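4. What happened when the lids had to come back

Figure 2. One of the tabletop setups, with a metal tray, two bowls and a red cube.

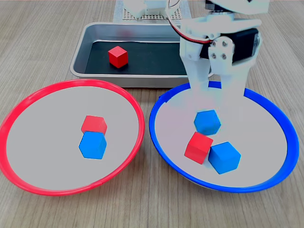

I should say up front that I did not set out to study lids. My plan, back when Réka Szilágyi and I first sketched this project on the back of a Prisero order pad, was to look at whether a small coffee chain could get its customers to return a borrowed cup. Prisero had just started lending cups at its shops in Skusatthorpe, with a deposit added to the bill and a shelf by the door for drop-offs. I figured the cup was the thing. It's the part you hold, it costs the most to replace, and it's what everybody pictures when you say "reusable." The lid was going to be a footnote.

Then I spent my first morning behind the counter (Gergely Szalai, who managed the shop, put me on the sink, which I think was a test) and I kept seeing cups come back bare. Perfectly good cups, no lids. When I asked people where the lid was, I got a shrug, or a pat of the coat pockets, or a long story about a car. One woman told me she had a drawer of them at home and had been meaning to bring them in since the spring. She wasn't embarrassed about it at all! She thought the lids were hers to keep.

So this section is about lids, and about what I learned by listening to the people who lost them.

4.1 How I collected the stories

I talked with 30 customers, all of them people who had borrowed a cup at least once. I found them by standing near the return shelf and asking, which I know is not a fancy way to sample anybody. It leaves out the people who never came back, and I'll get to that problem in Section 6. The conversations were short because folks were on their way to work. I wrote my notes by hand and typed them up the same evening while I could still read my own writing.

I also asked Prisero for its reorder records, and Kornél Vörös in the purchasing office was kind enough to pull them for me. In the first season of the program the chain bought more than 200 replacement lids for the Skusatthorpe shops. Kornél had been filing them under "general supplies," next to the napkins, and so the cost never showed up in any report on the cup program. I don't think anyone was hiding anything. The form had a box for cups and it didn't have a box for lids.

4.2 What people told me

The deposit was the first thing I asked about, because I had a pet theory that it was too small. I was wrong about that, or at least I was asking about the wrong end of it. Nearly everybody I spoke with knew they'd paid a deposit and wanted it back. What they didn't know was that it covered the lid as well. The receipt said "cup deposit," the sign said "bring back your cup," and the person at the register handed over the full amount for a cup with or without its lid. If you do what the sign says and get all of your money, why would you go home and look for a piece of plastic?

The second thing was mess, and I really should have seen it coming. A cup with a splash of milk in the bottom can ride around in a bag standing up, more or less. A used lid is sticky on the inside and has no good way to sit. People told me they took the lid off to rinse the cup at work and left it by the office sink. They told me they put it in a pocket once and never did it again. One man, a delivery driver, said he'd happily bring back the cup with no lid every day of the week but he wasn't going to drive around with "that thing" rolling on the floor. He had a point, and I've thought about it a lot in my own car.

The third thing surprised me more. Some customers didn't want a lid in the first place. They were drinking at the bus stop, or walking two minutes to a desk, and the lid went on because the barista put it on. I watched for this on my later visits and it's true, the hand goes to the lid stack before the customer has said a word. I did it too when Gergely let me work the bar — it's a habit, and a hard one to break when there's a line out the door.

4.3 A small change, and what followed

After I'd shared these notes, Gergely decided to try asking. There was no new equipment and no campaign. Staff were told to hold the lid back and say "lid today?" and that was the entire change. He also taped a handwritten card over the old sign so it read "cup and lid." I'd have loved to run the two changes separately, and a better researcher would have talked him into it, but it was his shop and he wanted to get on with it before March.

I can't give a clean before-and-after number here. The shop's log from the early weeks has gaps in it, and the late weeks fall in a busier part of the year. What I can report is what the staff told me and what I saw myself. The lid stack went down more slowly. More of the cups on the return shelf had their lids sitting in them upside down, which turned out to be how people liked to carry them once somebody had shown them. And the complaints Gergely had braced for never amounted to much. A few regulars grumbled that they shouldn't have to ask for a lid, and then they were told they weren't being asked to ask, only to answer, and they laughed and took the lid.

Victor Khaemba, who runs the Vastthorpe shop for the same chain, heard about it and tried the question too, but he kept his old sign. His staff say fewer lids go out the door now, but the ones that do go out still mostly don't come home. I wouldn't hang much on one shop, especially one with a train station across the street and a lot of customers who are only passing through. Still, it fits with what people told me at the shelf. The question cuts down on lids nobody needed, and the sign does something for the rest.

4.4 The washing question

There is one more piece, and it comes from the back room. Ottó Vass handles the washing for three of the shops, and he was the only person I met who had strong opinions about lids before I brought them up. The racks he was given were made for cups. Lids go in flat, they flip over under the spray and fill with water, and then they have to be shaken out and dried by hand. He showed me the old Kelemen rack he'd bent into shape so the lids would stand on edge (he was very proud of it, and I have to say it worked better than what the supplier had sent).

Ottó's view is that whoever planned the program had never washed a lid. I asked around, and as far as I can tell he's right. The planning papers I was allowed to read talk about cup material, cup color, cup size and how many trips a cup needs to make before it beats paper. Lids come up once, in a line about ordering them to fit. When I add in his extra drying time and Kornél's reorders, the lid starts to look like a real share of the cost of running the thing, and I've included both in the tables in the next section. The drying time is Ottó's own estimate. I sat with him for three shifts and saw no reason to argue with it, though I'd be glad if somebody with a stopwatch and more patience than I have went back and checked.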